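4.2. Reorganización de las tareas y percepción del personal

La introducción de equipos portátiles de captura en el centro de Collado modificó la distribución de las tareas antes de que se instalara en él ningún sistema autónomo. Hasta entonces, la preparación de los puestos correspondía a los técnicos de mantenimiento y el personal de operaciones intervenía solo en la fase de validación. Con el programa Skila, los propios operarios pasaron a ejecutar las demostraciones de manipulación que sirven de base al aprendizaje de los robots, lo que les obligó a asumir funciones no previstas en su categoría profesional (Pastor y Cuervo, en prensa).

El estudio abarcó 2 turnos y 17 trabajadores, con un total de 600 horas registradas. Las sesiones se desarrollaron en una sala compartida, en la que varias personas trabajan a la vez con equipos distintos. En la figura 3 se aprecian cámaras montadas en la cabeza y mochilas, así como cables tendidos por el suelo.

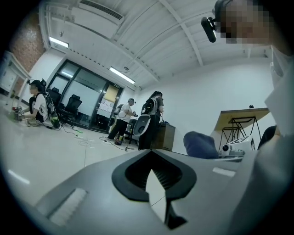 Figura 3. Trabajo simultáneo con equipos portátiles en la sala de captura.

En las entrevistas, la carga física se mencionó con menor frecuencia que la coordinación. Los operarios con mayor antigüedad describieron la necesidad de negociar el espacio con sus compañeros y de repetir movimientos que, en su trabajo habitual, realizan sin atención consciente. Una participante del turno de tarde señaló que «al principio una hace el gesto para la máquina, y cuesta volver a hacerlo como siempre».

El segundo cambio atañe al reconocimiento de la competencia. La empresa Flarkholm, titular del centro, incorporó en mayo un complemento retributivo para las horas de demostración, pero no modificó el sistema de clasificación profesional. De los 17 participantes, 10 consideraron insuficiente esta medida, al entender que su experiencia quedaba incorporada al sistema Vedik sin constancia de su autoría. La cuestión se retoma en el apartado 5, junto con las propuestas de la representación sindical sobre formación y rotación de puestos.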